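Short Overnight Trips by Parents of Young Children: Where They Go and Why
Project report, Introduction to Tourism and Leisure Studies
Group 4: Luana Tavares, Wendell Wojcik, Ida Kleinschmidt

1. Background

Our group looked at one small part of the travel market: parents of children under ten who go away for one or two nights without the children. The course reading treats family travel and couples travel as two separate groups. Parents on a night away fall somewhere between them. They travel as a couple, but school, child care and the drive home decide most of what they can do.

We picked Vernden and the area around it because two of us live there and because it has both kinds of places we wanted to compare. There are small inns out along the lake road, and there is a downtown with three larger hotels. The downtown hotels are close to restaurants and the theater. The inns are quieter and most of them serve breakfast.

Our questions were:

How far from home are parents willing to go?
Do they choose the country or the city, and does the season change that?
Who looks after the children, and does that person affect the plan?
What do they do once they get there?

2. Method

We wrote a paper survey with 14 questions and handed it out at two elementary schools and the Itard Street library. We gave out 300 copies in September and got 140 back. Of those, 119 were complete enough to use. The rest either skipped the second page or were filled in by people who had not taken a trip without their children in the past two years. We should have put that question first and told people to stop there if the answer was no.

We also did six longer interviews. Each one took between 20 and 40 minutes. Wendell did four of them and Luana did two. Ida entered the survey answers in a spreadsheet and Luana checked every tenth one against the paper. She found two mistakes in the column for distance, so we went back and checked that whole column.

Arlindo Honorato, who teaches the course, approved the questions before we used them. He asked us to take out a question about household income, and we replaced it with one about the total cost of the trip.

3. Results

3.1 Distance

Most parents stayed close. Of the 119 usable surveys, 74 reported a trip of less than two hours by car. Only nine people had flown anywhere. In the comments, the reason given most often was being able to get back the same night if a child got sick. Two of the people we interviewed had in fact driven home early, one for a fever and one for a broken water heater.

One finding we did not expect was that 21 people had stayed in their own town or the next one over. We had assumed that a trip meant leaving the area. Several of these people said the drive would have used up time they wanted for sleep.

3.2 Country or city

The city came out ahead, with 68 trips against 51 to inns, cabins and campgrounds. The difference is mostly in the colder half of the year. From May to August the two were nearly even. From November to March the city had more than twice as many trips.

Weather came up in all six interviews. People who had booked an inn and then had rain said they had not planned anything to do indoors. In the city they could still walk to dinner or see a movie. One couple spent a whole afternoon in the breakfast room of an inn playing cards and drinking coffee, and went home after one night of the two they had paid for. They did not get the second night back.

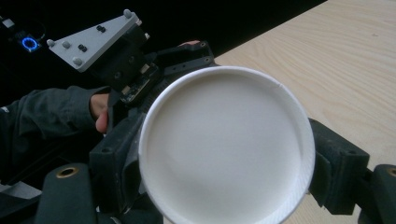 Cledwyn Lougher told us he would pick the inn again in any weather, and that the whole point for him was having nothing to walk to. He said he and his wife had tried the downtown hotels twice and both times came home more tired than when they left, from trying to fit in a show and two dinners. He thought our survey made it sound like a rainy day at an inn was a failed trip, and he did not see it that way.

We went back to the survey after that interview and agreed that question 9 was leaning to one side. It asked, "Did bad weather spoil any part of your trip?" It should have asked what people did when the weather was bad. We kept the answers in the spreadsheet but did not use them in the totals.

3.3 Child care

Grandparents looked after the children on 63 of the trips. Other relatives covered 24, friends 20, and paid sitters 12. Trips were longer when grandparents were in charge. Almost all of the two-night trips were in that group. With friends, one night was the usual length, and several parents said they would not ask for more than that because they would have to return the favor.

The person looking after the children also affected the date. In most cases the parents did not pick a weekend and then look for help. The offer came first and the trip was planned to fit it, sometimes with less than a week to go. This matters for hotels, since a discount for booking a month ahead is no use to these guests.

3.4 Activities

Sleeping late was the most common answer, followed by a long dinner and shopping. People could mark as many as they wanted. Museums and guided tours were near the bottom. Eleven people wrote in "nothing" on the blank line.

3.5 Cost

The total spending reported on the last question was too uneven to average. Some people included gas and the sitter and some did not. The highest answer was $3283, for a trip by plane. We left this question out of our findings.

4. Problems with the project

Both schools are on the same side of town, so the families are probably more alike than they would be in the county as a whole. We had hoped to add a third school in Indau, but the principal's office did not answer before our deadline. We also asked the Evangelista Hotel for its booking numbers by month and were told these are not given out.

The survey asked one parent to answer for both. In two interviews the other parent was in the room and disagreed about whose idea the trip was.

5. Next steps

If we did this again we would hand out the survey in March as well as September, so that people would be remembering a winter trip and not only a summer one. We would fix question 9 and say exactly what to include in the cost. Ida would also like to interview grandparents, as they made most of these trips possible and we did not ask them anything.

The blank survey and the interview questions are attached as Appendix A and Appendix B.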